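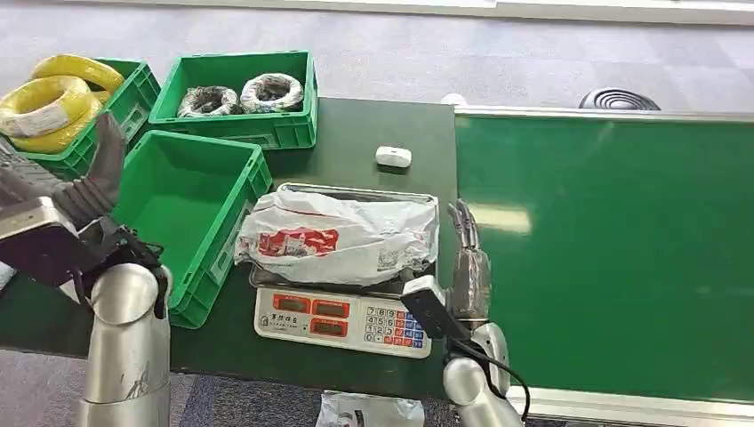 Rozália Virág wrote back after the first draft of this list that the packing hall at Tratmont should have its own section on walkways, and that the fire door check was too short. Both points are taken in below.

Packing Hall Walk-Through, Tratmont Site
Used by: shift leads, once a month
Checked by: Tobiloba Ugwu
Month: October
Mark each line OK, FIX or N/A. Write a comment for every FIX.

1. Exits and fire doors
1.1 Exit doors open fully from the inside without a key. OK
1.2 Exit signs lit. FIX
Comment: sign over the east door flickers. Bulb is on order from Dritent.
1.3 Fire doors close and latch by themselves. FIX
Comment: the door to the stairwell stops short of the latch. Closer adjusted once already. Needs a new one.
1.4 No wedges, hooks or cartons holding doors open. OK
1.5 Extinguishers on their brackets, pin and seal in place. OK
Comment: the one by the office was low on the gauge last month and has been swapped.

2. Walkways and floor
2.1 Marked walkways at least 35 inches wide for their full length. OK
2.2 Nothing stored across a painted line. FIX
Comment: empty pallets outside the Bai storeroom again. Moved during the check - please stack them in the yard.
2.3 Carpet seams and edges flat. OK
2.4 Mats at the outside doors lie flat and do not slide. OK
2.5 Spill kit stocked. FIX
Comment: gloves missing, absorbent pads down to 2.

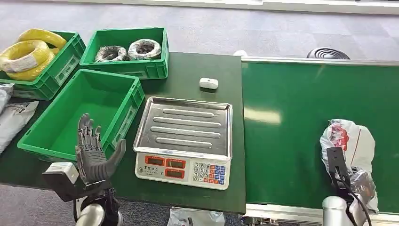

Does a blocked walkway still count as a FIX if it gets cleared while the check is going on?
Mark it FIX and write "moved during the check" in the comment. The next lead needs to see where the trouble spots are.

3. Lifting and storage
3.1 Heavy goods kept between knee and shoulder height. OK
3.2 Load signs posted on every rack bay. FIX
Comment: bay at the far end has no sign. The others read 400 pounds per shelf. Botond Hajdu will confirm the figure before a new one goes up.
3.3 Rack uprights free of dents and missing clips. OK
3.4 Hand trucks: wheels turn, handles tight. OK
Comment: one Stomby hand truck has a worn grip. Still usable, look at it again next month.
3.5 Step stools have rubber feet. OK

4. Electrical
4.1 Panel doors closed, clear space in front. OK
4.2 Cords free of cuts and tape repairs. FIX
Comment: fan cord in the break room is taped near the plug. Fan taken out of use and tagged.
4.3 No power strips plugged into other power strips. OK
4.4 Emergency lights come on with the test button. OK

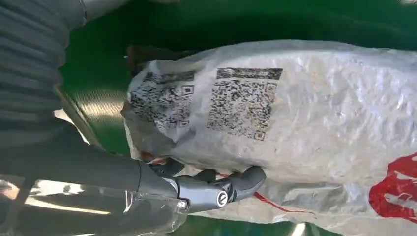 Woven sack, printed codes on the upper face.

5. First aid and people
5.1 First aid box complete and in date. FIX
Comment: eyewash expires at the end of the month. Bandages fine, box of 100.
5.2 Names of first aiders posted. FIX
Comment: list shows Magdolna Kerekes only. Add Viktória Kerekes, who now covers the late shift.
5.3 Closed shoes worn on the floor. OK
5.4 New staff shown the exits and the meeting point. OK

Open items go to Botond Hajdu by 3 p.m. on the day of the check. Items 1.3 and 4.2 are carried over until signed off.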